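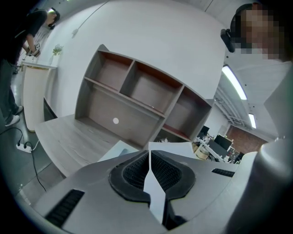

*Front room, desk side: white cabinet with a rounded front, plant in a glass vase, dark grey tiled floor.*

# Modutik room set

Still images of shared work rooms and their furniture, with one plain-text record per image. The set was put together for people who need to look up storage, surfaces and floor finishes by room.

Last revised: 19th October

## Contents

| Item | Value |
|---|---|
| Images | 3,280 |
| Rooms | 182 |
| Sites | Lisow, Balaskas |
| Record format | UTF-8 text, one field per line |

## Fields

- `room`: short room code, unique within a site
- `storage`: cabinets, counters, shelves, drawers
- `surface`: colour and shape of the top, then anything standing on it
- `floor`: finish and colour
- `people`: yes or no

Low storage with a flat top is entered as `cabinet/counter` unless the doors or drawers can be seen. Plants go under `surface` when they stand on furniture and under `floor` when they don't. The vase or pot is part of the plant entry and has no line of its own.

Colour names come from the Ustach word list, version 2. Grey is split into light, mid and dark. Blue-grey is entered as grey.

## Known problems

- Five rooms at Balaskas were refitted in November. Their older records still give the previous floor.
- White tops against white walls are sometimes entered as `wall shelf`. Check `storage` before filtering on this value.
- Room codes at Lisow skip 5. The number was never issued.

## Faces

Faces are pixelated before release. Clothing is left as it is and is not recorded.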